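March, back room, after supper

Goal for tonight: get the right arm to the teapot in the sim before anyone lets it near Jytte's real crockery. The bench build is bolted down and drawing power, so for now all the risk is virtual, and so is the teapot.

Ruan loaded the dining room world because he says plain gray boxes make him sad. It has herringbone parquet and a swirly night sky painting. Our actual workshop has a space heater.

Run 97: head camera mount loaded with the wrong roll value again, so the whole room leans like a ferry. I left it leaning and jogged the arm by hand. Right hand is out over the table near the teapot. The little pitcher is on its side and so is my confidence in the grasp planner. 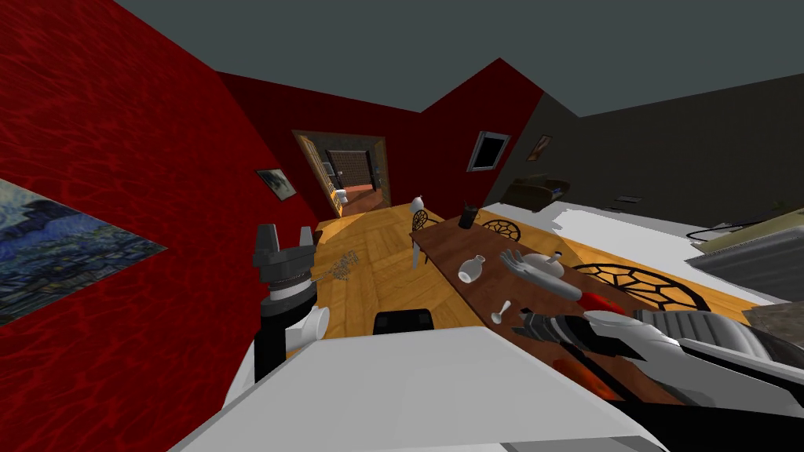 Open items

Camera roll. Vaughn swears he fixed the sign in the Flerholm config. He may have fixed a sign. I'd like to know which one.

Left arm. Still parked upright. Leave it parked until the shoulder limits match the printed bracket, which is 5 mm longer than the model thinks.

Right fingers. Closing speed down to 8 percent for the first contact test. Birdie wants it faster. Birdie can buy the next teapot.

Log buffer stopped at line 2295 — same line as last time, so at least something here is repeatable. Noelia has the file.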